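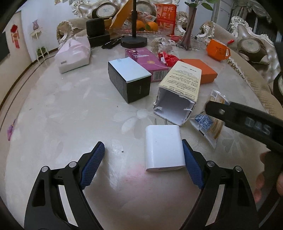
Page last modified: October, 4:19 pm

From: Marcus Kowalczyk
To: Jarman Street Neighbours list
Subject: Re: [jarman] Travel adapters, and lending things generally

Doaa Metwally wrote:
> Could whoever borrowed my power adapter before the long
> weekend please let me know if they're finished with it?
> White, two metal prongs, nothing special. I'm off to visit
> my sister and would rather not pay airport prices.
> Also, do we still have a lending list? I seem to remember
> a spreadsheet.

Doaa,

Not me, but I have a fair idea how it goes. I lent out my good ladder in autumn and have since seen it in two different driveways, looking well.

We did have a spreadsheet. Farhad set it up, 100 rows, colour-coded by category, and I believe 19 of them were ever filled in. Most of those were my garden tools. The "returned" column remains in mint condition.

Mahtab then moved us to Humow, which sent a reminder every morning at 6 until people left the street's group in self-defence. I'd favour going back to the spreadsheet, minus the colours. Put your name on the thing in permanent marker, write down who has it, and ring them up when you want it back. My mum ran half of Ballarat's cake tins on that system, with masking tape.

Edileuza asked me at the bins whether we should have a deposit. I'm against it. I don't want to be holding four dollars of anyone's money over a whisk.

Farhad, if you've still got the file, could you post the link again? And whoever has the ladder, no hurry, but my gutters are growing a decent crop of something.

Marcus
(no. 19, the one with the gutters)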